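Verser un liquide sans en mettre partout (petit verre, bécher, doseur)

Rubrique : gestes de base – niveau débutant
Matériel : ce qu'il y a dans le placard, à peu de chose près

Écrit vite entre deux lessives, je reprendrai la mise en page plus tard. On me demande toujours la même chose : comment transvaser d'un petit verre dans un autre récipient sans la goutte qui file le long de la paroi et finit sur la table. Donc voilà. Pas de magie, surtout de la préparation.

Ce qu'il faut

Un petit verre transparent.
Un bécher, ou n'importe quel récipient droit et stable. Transparent de préférence.
Un doseur gradué pour la mesure.
Un tissu sombre pour couvrir la table.
Du ruban adhésif.
Une éponge. Toujours une éponge.

Le verre vient d'un lot Sokik, le doseur de chez Wellau. N'importe quelle marque ira. Évitez juste les verres à bord très épais, ils gouttent, on y revient plus bas.

1. Préparer la table

Le tissu d'abord. Noir ou gris foncé, mat. Sur une table claire on perd de vue les gouttes et les bords du verre, sur du sombre les reflets ressortent et on voit tout de suite où on en est. Une vieille nappe fait l'affaire, même avec un bord festonné, même un peu froissée. Pas besoin de repasser, aplatir avec la main suffit. Par contre pas de pli sous le récipient qui reçoit, sinon il penche.

Un bout d'adhésif transparent sur le bord du tissu, côté mur. Ça évite que tout glisse quand on tire dessus avec la manche. Vécu.

Posez le récipient qui reçoit loin du bord de la table. Une main de marge minimum, plus si vous avez des enfants ou un chat.

2. Remplir le petit verre

Pas à ras bord. Aux deux tiers, c'est déjà beaucoup. Plus c'est plein, plus ça part d'un coup dès qu'on incline, et on n'a plus le temps de corriger. Pour s'entrainer : de l'eau du robinet, rien d'autre. Pas de sirop, pas d'huile, pas de produit ménager tant que le geste n'est pas acquis.

3. Incliner

Le verre juste au-dessus du récipient, le bord qui verse à l'aplomb de l'ouverture. Pas dix centimètres plus haut. Trop haut, ça éclabousse. Trop bas, les deux verres se cognent et on sursaute.

On penche doucement jusqu'à ce que ça commence à couler, puis on continue d'un mouvement régulier. Le pire c'est d'hésiter : on redresse un peu, le filet se casse et l'eau revient lécher l'extérieur du verre. Visez un filet fin, bien détaché du bord, qui tombe dans l'ouverture sans toucher la paroi.
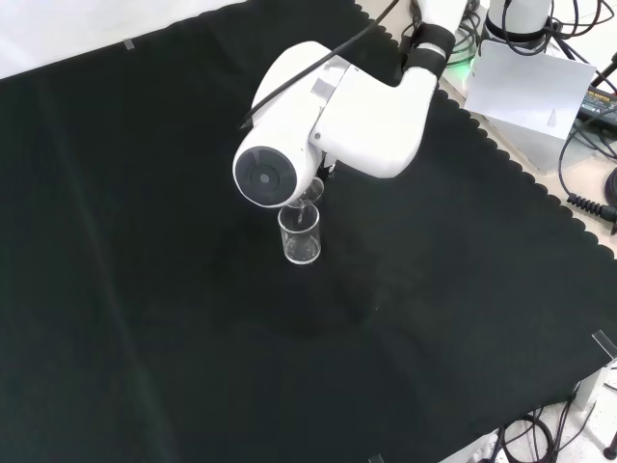 Perso je fais l'inverse, je pars franchement et je ralentis après, sinon avec un filet trop mince ça colle au verre et ça me coule sur les doigts à tous les coups. Et pour les liquides épais je vois mal comment faire autrement. – Bakhtiari

Bonne remarque, je la laisse dans la page. C'est vrai que tout au début un filet trop mince accroche. Donc : départ net, inclinaison franche mais courte, et ensuite on règle. Ce qu'il faut éviter c'est le départ timide qui dure. Pour les liquides épais je ferai une page à part, le geste n'est pas le même.

4. S'arrêter

Là où presque tout le monde rate. On redresse d'un coup sec du poignet, pas lentement. Avec un petit quart de tour sur la fin si le verre goutte quand même, ça ramène la dernière goutte vers l'intérieur. Essuyer le bord avant de reposer le verre, sinon rond d'eau garanti.

5. Passer au doseur

Une fois que le transvasement est propre on peut commencer à mesurer. Même geste, sauf qu'il faut s'arrêter à un endroit précis. Donc ralentir avant la graduation voulue, s'arrêter un peu en dessous, attendre que la surface se calme, puis compléter par petites touches.

Pour lire : doseur posé à plat, et les yeux à la hauteur du liquide. On se baisse. Pas de doseur tenu en l'air devant la fenêtre, il est forcément de travers. La surface remonte un peu contre les parois, on lit le creux au milieu, pas les bords.

Exercice : viser 62 ml. Un chiffre pas rond exprès, en général il n'y a pas de trait pile dessus et on apprend à estimer entre deux. Cinq essais de suite, en vidant et en essuyant à chaque fois. Au bout de six ou sept séances courtes ça vient tout seul.
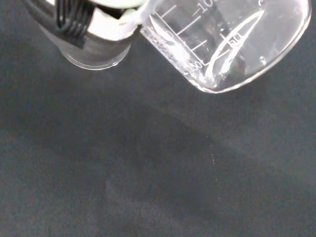 Gardez le doseur à l'écart des autres objets pendant la mesure, avec un bon morceau de surface libre devant vous. C'est là que la main passe, et c'est là qu'on renverse quand c'est encombré. Ce qui ne sert pas tout de suite va au fond.

Petits ratés fréquents

Ça coule le long du verre : bord trop épais, ou pas assez incliné.
Ça éclabousse : trop haut, ou trop vite.
Jamais la même mesure : vous lisez debout, ou le doseur est posé sur un pli.
Le récipient se balade : tissu pas tendu, remettez de l'adhésif.
Gouttes sur la table à la fin : voir le point 4, le coup de poignet.

Pour vérifier les pertes, on peut partir d'environ 980 ml dans une carafe, tout transvaser par petit verre et remesurer à l'arrivée. C'est long, un peu bête, mais ça montre bien ce qu'on a laissé en route.

Rangement

Vider, rincer, retourner les verres sur un torchon propre. Le tissu à plat sur un dossier de chaise, pas en boule, sinon il garde les faux plis et c'est pénible la fois d'aprés.

La page sur l'entonnoir arrive en septembre, avec celle sur les bouteilles Clellcombe à goulot étroit.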